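3.2 Households and the reuse of carrier bags

The second strand of the study examined what happens to carrier bags once they have entered the home. Earlier work in Stirdale (Sison and Nedeljković, first survey round) treated the bag as a single item with a single use, and recorded only the point of sale. That approach understated the length of time for which bags remain in circulation within a household, and it gave no account of the difference between plain bags handed out at the till and printed bags kept for their appearance or strength.

Respondents were drawn from the register used in the first round. A total of 2,648 households returned a usable form. Forms were excluded where the section on storage had been left blank, or where two members of the same household had replied separately and their answers could not be reconciled. The Nullstead district was oversampled at the design stage, as its kerbside collection does not accept plastic film, and the results for that district have been weighted accordingly.

Each household was asked to say where bags were kept, who in the household decided when a bag should be thrown away, and what the last bag thrown away had been used for. The wording of the third question was changed after the pilot. In the pilot version, respondents were asked for the "usual" use of a bag, and many gave the use they considered proper in place of the one they could remember. Asking for the most recent case produced shorter answers and a wider spread of uses, among them lining bins, wrapping shoes, covering seed trays and carrying wet swimming things.

Follow-up interviews were held in July by Princess Sison and Blagoje Nedeljković. Interviewees were invited to bring out the bags they had in store and to talk through them in any order. Interviews were held in the kitchen wherever possible. No payment was offered. Notes were typed up on the same evening and checked by the second interviewer against the written form.

Interviewees drew a firm line between bags that could be given away and bags that could not. Plain bags were lent to neighbours and guests without any expectation of return. Printed bags were more often described as belonging to a particular person, and several interviewees could name the shop or market from which a bag had come long after the purchase itself had been forgotten. Patterns of fruit and flowers were mentioned in this connection more often than shop names or slogans (Figure 3). 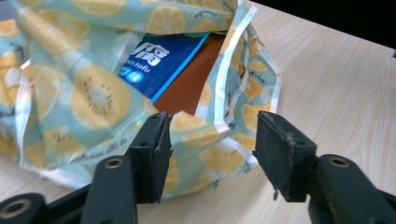
Figure 3. Plastic shopping bag with a repeated pattern of sliced citrus fruit.

3.3 Coding of responses

Free-text answers were coded by both authors working apart. The scheme was adapted from the one set out by Babić for the study of glass jars, with 4 categories of use: carrying, storing, lining and protecting. Where an answer fitted more than one category, the use named first was taken. Disagreements were settled by discussion, and the original codes were kept so that the level of agreement could be reported.

Answers from the Emura estate were coded last. Many of these had been given in a language other than English, and the translated forms were not available until the remaining districts had been completed.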